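From: Hayat
To: tisgate-hardware list
Date: February 24, 2026
Subject: Re: Idle power on the Brulley file servers

On the Brulley machines you wrote:

> Both servers draw more at idle than the old one did under load.
> The meter shows 209 watts with every disk spun down. I have
> already turned off the unused network ports in the BIOS and it
> made no difference. Is the supply too large for the job?

Partly. A supply is least efficient at the bottom of its range, but that alone won't get you to 209. I would look at the C-states first. On our board they were set to "auto", and "auto" meant off as soon as a card in the second slot failed to report power management support. Check with powertop after ten minutes of no traffic. If the package never goes below C2, the supply is a side issue.

The second thing is the disk controller. Ours holds the link at full speed whether or not the disks are spinning, and the firmware from January did not change that. The Virnumine build of the driver has a link power option, off by default. Turn it on for one port at a time – two of our older disks dropped off the bus with it enabled and had to be excluded.

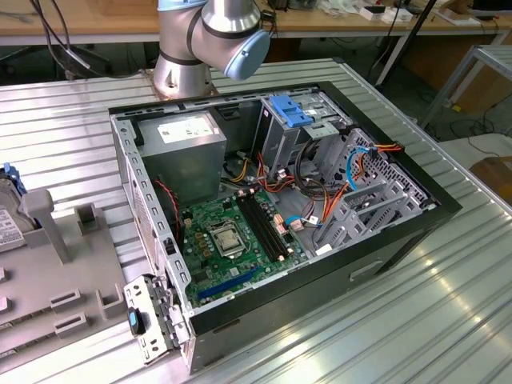
Tower case on its side, side panel off.

On supply size: measure the peak at cold start before buying anything smaller. Our highest reading was 491 watts for under a second, with all disks starting together. With staggered spin-up it stayed below 300, so a smaller unit became possible. Staggering needs support in both the controller and the backplane, and some backplanes tie the pin to ground.

Also, which meter are you using? The cheap plug-in ones read high on low power factor loads. Ours was off by about 2 watts at idle, so not your problem, but worth ruling out.

Please post the powertop output as plain text. The list strips attachments.

> Would it be worth underclocking the memory?

No.

Hayat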